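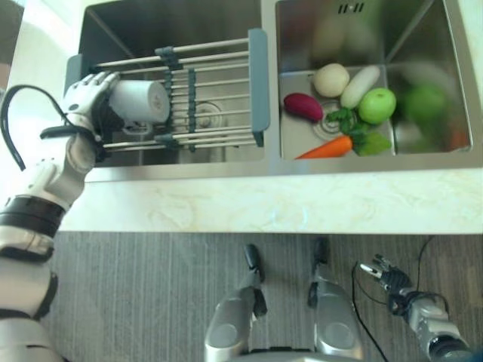
Which bowl of a double sink should the drying rack go over?
Whichever one you are not washing in. In most kitchens that settles itself, as one bowl is bigger or sits nearer the draining side, and people are creatures of habit.

Household Skills, Unit 3: Washing Up by Hand
Notes to go with the practical. Tutor: Geeta Gautam

Bring these to the session. Last term's group left theirs on the worktop, where they were washed up along with everything else.

Setting up the sink
Scrape plates first. A plate with half a potato on it has not been "left to soak", it has been left. Put a drop of washing-up liquid in the bowl before the water, fill to about halfway, and keep the water as hot as you can stand with gloves on. In a double sink, one bowl washes and the other drains. Rinse under the tap over the draining side so the suds don't go back where they came from.

Racks that go over the sink
The expanding sort has rods that slide out until the ends rest on the rim, or on the rim at one side and the divider at the other. Pull it out fully before loading and press down lightly at both ends. If it shifts when you press, it will shift when you put a casserole dish on it, and at a much worse moment.

The Fledbridge rack in our teaching kitchen is stiff and the Disumow one is not, and students will fight over the Disumow. Both do the same job. Keep either clear of the plughole side of any bowl you still need to empty by hand — you would be surprised how often someone builds a tower of plates and then remembers the teaspoon at the bottom.

Cups and mugs
Upside down is the usual advice and works well on open rods, where air can get in underneath. On a flat mat the same mug shuts itself in with its own steam and comes up damp an hour later. A cup laid on its side drains reasonably if the mouth tips down a little; dead level, it keeps a small puddle along the lower wall. Cups on their sides also roll, so lay them across the gaps and give them a neighbour to lean on.

Handles all pointing the same way is a matter of taste. The tutor has taste.

Order of washing
Glasses
Cups and mugs
Cutlery
Plates and bowls
Pans, and anything with cheese on it

Change the water when you can no longer see the bottom. This is usually just before the pans, and is the step people skip when they think I am looking at someone else.

Steel sinks
Wipe down with the grain if the finish is brushed. A mirror finish shows every water spot, so dry it with a cloth straight after. Leave the scourer out of it. Marble-effect worktops want a soft cloth as well, and tea standing in a ring overnight is best avoided on any pale surface.

Lift the rack off and wash it too, once a week at least. The plastic end pieces collect a grey film underneath that is no pleasure to meet by surprise.

For next time
Time yourself washing up after one ordinary meal and write down what order you did things in. Then write nearly 200 words on what you would change. "Get a dishwasher" was handed in by 5 people last year and has been marked accordingly.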